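Quiet PCs on a Small Budget: speaker notes
Wednesday evening session, Zukirwood library

Welcome everybody in, let the folks at the back find chairs. Say thank you to Anju Chaudhary for lending me her desktop for the evening (and for trusting me with the side panel off!).

Start with the question I get most: do I need a new case? Usually no. Start with the fans you already have, and with how fast they're being told to spin.

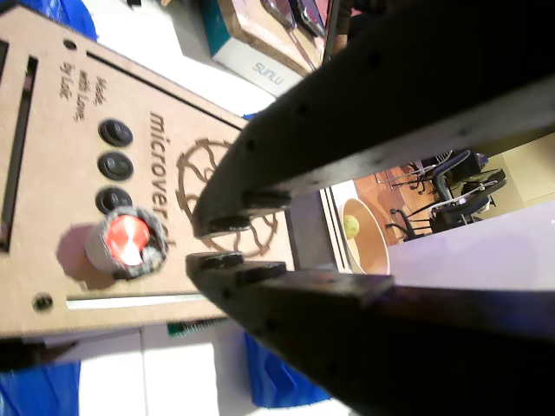
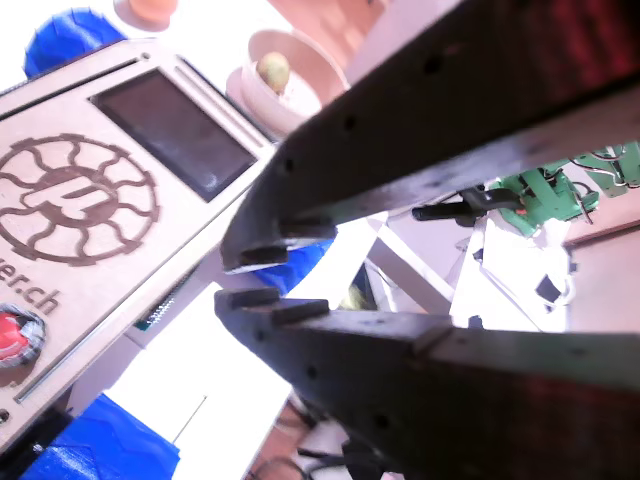 Saron Seyoum wrote to me after the last talk that swapping fans did nothing at all for her, and the hum only went away once she moved the hard drive onto rubber mounts. Read her note out loud, it's a good one, and then ask for hands: who still has a spinning drive?

Next, fan curves. Go slowly, people will be writing. My old Bulter tower has 2 intake fans, and I keep them flat until the processor warms up, then let them climb gently. A long delay before speeding up, up to 14 seconds if the board allows it, stops that awful up-and-down whoosh when you open a browser.

Then dust filters. Tell the story of the Lulow case and the cat, but keep it short this time, I ran over in January.

Leave 7 minutes for questions. Somebody will ask about water cooling, and I'm happy to chat about it over coffee afterward.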